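Home Shop Panels & Screens Spare Parts Contact

Clarkero Tabletop Screen Set

Filed under: Desk Screens, Printed Panels, Craft Room

Back in stock, finally. Three-sided screen for a work table, one back panel and a pair of side panels, open at the front so you can get at what you're doing. Keeps paper scraps and beads from going off the back of the table. Also good for cutting down glare if your table sits by a window, which was why Radwa Abdel Hamid drew up the first one for us.

Back panel is 40 inches wide, all panels 17 inches high. Sides fold in flat for storage. Comes plain or printed. Printed costs more, see the drop-down.

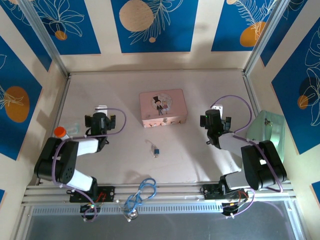
What you get

- Back panel
- Side panels, left and right (marked on the bottom edge, pencil, rubs off)
- 10 clips, black
- Strip of felt for the underside
- Instruction sheet. The old sheet had step 4 and step 5 swapped. If you have the old one, do 5 first.

No tools needed. No tape needed either, please don't use tape, it lifts the print when you peel it off and we can't swap a panel for that.

Prints

Plain white, plain gray, and the Culludari prints, which are the cartoon ones. Leaves and checks are gone for good, the printer stopped carrying that film. Culludari sheets are sold by the sheet too, if you have your own board to stick them on. Dusty pink background on the striped pants print. It's a quiet pink, more like an old eraser than bubblegum. Screens vary, ask for a swatch if you're matching a wall. Swatches are free, postage isn't.
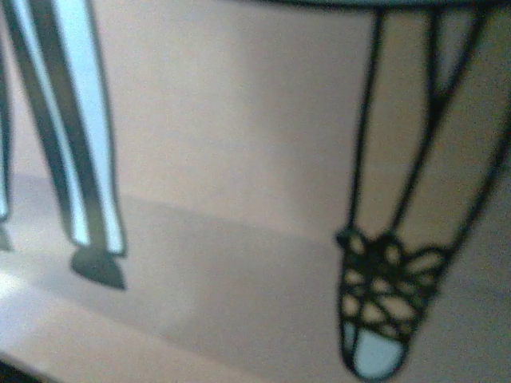 Fitting

Felt on first. Peel the backing a little at a time or it grabs itself. Stand the back panel up, clip the sides on starting from the bottom, then work up. Clips are stiff out of the bag. Warm them in your hand for a minute.

Table edge should be square. Rounded edges are ok but the side panels will sit slightly proud at the front corner. Glass tables, use the Badawi pads insted of the felt, sold separately, pack of 2.

If a side leans out it's nearly always the bottom clip not pushed home. Take it off and redo it. Don't bend the panel to make it fit!

Cleaning

Soft cloth, barely damp, drop of dish soap. Wipe with the print, top to bottom. No scrub pads. No nail polish remover, we've had a few of those. Marker comes off the plain white if you get it early. On printed panels it mostly stays, sorry.

Glue gun strings pull off once cold. Poster paint wipes. Oil paint, no idea, haven't tried. Lahcen El Ouafi in the shop keeps a rag and a spray bottle clipped to his and says that's the whole routine.

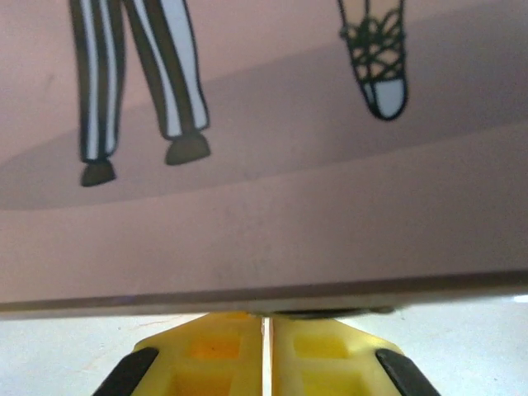
Glitter gets into the fold line and stays there. A dry paintbrush gets most of it.

Spares and shipping

Clips sold in bags of 10. Single panels yes, but email first with left or right, because the store page doesnt let you choose yet. Rerov screen owners: our clips fit the older Rerov boards, not the new thicker ones.

Ships flat. Orders placed before noon go out the same afternoon, except in December when we're slower. Returns fine if the clips are unopened and the box isn't taped to death. Swatch requests go through the contact page, put the print name in the subject line.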